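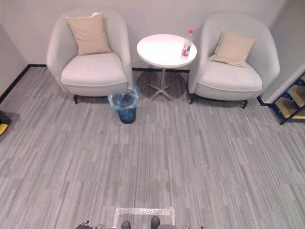

The **Gerari Pony** is a breed of riding and light draft pony developed on the Okoth plateau. It is registered by the Gerari Pony Stud Book, which is kept at Lalutell and lists 1,079 living animals. The breed is used mainly for trekking, children's riding and single harness driving.

## History

Ponies of mixed origin were kept on the plateau for carrying salt and grain long before any records were made. Organized breeding began under Kamlesh Rana, a veterinary surgeon who inspected 300 mares in the villages above Lalutell and accepted 115 of them as foundation stock. The stallion Evunano, a dark bay of unknown dam, was used on most of these mares, and 9 of his sons were later approved for breeding. All modern lines trace to him on the sire's side.

The stud book was closed to outside blood after the third generation. A part-bred section remains open.
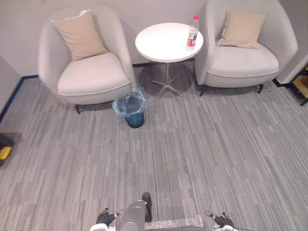 ## Characteristics

The Gerari Pony is compact and deep in the girth, with a short back, sloping croup and well-set neck. The head is straight in profile, with small ears and a broad forehead. Bay and brown are the most common colors – gray and chestnut are accepted, while spotted coats are not. The hooves are hard, and many ponies work unshod on stony ground.

The walk is long and regular. The trot is low and economical, with little knee action, and some lines also show a natural amble.

## Registration and inspection

Foals are examined at the side of the dam in September. Stallions are presented again as three-year-olds and must pass a veterinary examination, a ridden test and a pulling test. Mares are entered in the main section after a single inspection in hand.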